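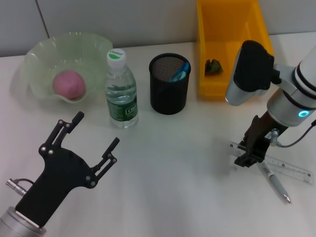
5 min read

I'd been meaning to get to the Vokevgate open day for three years running, and every February something gets in the way (a cold, a burst pipe, once a wedding). This time I booked the train before I could think of an excuse, packed two cheese rolls and got there just after ten in the morning, which is early enough to park if you're driving and too early for the café, as I found out.

For anyone who hasn't been, Vokevgate is the old mill by the canal, and for one day a year all the studios, workrooms and storerooms open their doors at once. There's glass on the ground floor, storage and household bits on the first, and then a long top floor where people mostly seem to be inventing things. Entry was free and you got a paper map, which I lost by the second staircase. The leaflet says there are 3,000 visitors on a good year and I'd believe it, going by the queue for the loos.

I started with the glass because it's what I came for. Brendusik have the two big rooms at the canal end, and they do bowls more than anything – wide ones with those wavy, ruffled rims that look like a hanky dropped over a fist. I have wanted one since I was about twelve and my gran kept hers on top of the telly with keys in it. Brendusik's come in all the soft colours, and I fell hard for the pale green. It's so faint you hardly notice it until you put the bowl down on something white, and then there it is, with a little shadow round the foot. I must have picked up and put down the same one four times. The woman on the stall was very patient with me.

They give a talk at eleven about how the rim is done. The short version is that it gets shaped while the glass is still soft, and you have very little time to change your mind. Somebody asked how many they throw away and the answer was "more than we'd like", with a shelf of wonky ones to prove it. The seconds were going for much less than the proper ones, and I will admit I prefer a couple of them. One had a rim that dipped right down on one side like a lip on a jug! I didn't buy it and I've thought about it every day since.

Up the stairs then (steep, with a rope for a handrail, take care if your knees are like mine) to Hitby, who do storage. I know how that sounds. I had planned ten minutes there and stayed nearly an hour. They'd laid out loads of bins, trays and pots and you could try them for size, so there were people on all sides gravely putting things into other things. I was one of them. The yellow plastic bins are the ones I'd go back for, open on top, with tall sloping sides, and such a cheerful yellow that I'd want them out on show. My friend's kitchen has a drawer of takeaway menus, string and birthday candles that could do with one.

Next to those were the pencil cups. Black wire mesh, the plain office sort, and I'd have walked straight past in a shop. But I have a mug at home with 40 dried-up biros in it and no handle, and it was hard to go on defending it. What I like about mesh is that you can see when there's something daft at the bottom. What I don't like is that a sharp pencil goes straight through it, and I said so, and got a laugh and a free rubber.

A board on the wall gave the numbers for last year, if you like that sort of thing: 992 of the small trays sold, and the big ones just over 1,000. It seemed to bother them, those eight missing trays. I'd have bought them myself to round it up.

There was a tidying challenge for children at noon, run against a kitchen timer, where they had to sort a heap of odds and ends into the right homes. Soft balls in one thing, pens in another, scrunched-up paper in the bin. My favourite was a small boy who put everything, pens included, into the biggest bowl he could reach and sat down. He had finished well ahead of everyone and I thought he was robbed.

Lunch was at Li, the café on the corner of the yard, which opens at half past twelve and not a minute sooner. Dumplings, six to a portion, and a pot of tea that went on for ages. I'd eaten both cheese rolls on the train so I was very glad of it. Do bring your own water for the morning, as the mill is warmer than you'd think with the furnaces going and the only tap I could find was out in the yard.

I did the top floor last and too quickly. By three it was packed and the lift had a queue, and I only managed a bookbinder, a man with clocks, and a room that smelled wonderfully of cedar where I couldn't get near the table. Next time I'd start at the top and work down, and see the glass at the end when everyone's drifted off for cake. You'd have less to carry as well.

What did I come home with? One pencil cup, two yellow bins, a rubber, and (after going back down for one last look, and then one more) the pale green bowl. They wrapped it in so much paper that it took up its own seat on the train. It's on the sideboard now and I haven't decided what goes in it. The first 300 people through the door get a voucher for the seconds shelf, I heard later, so I'll be getting the earlier train next year.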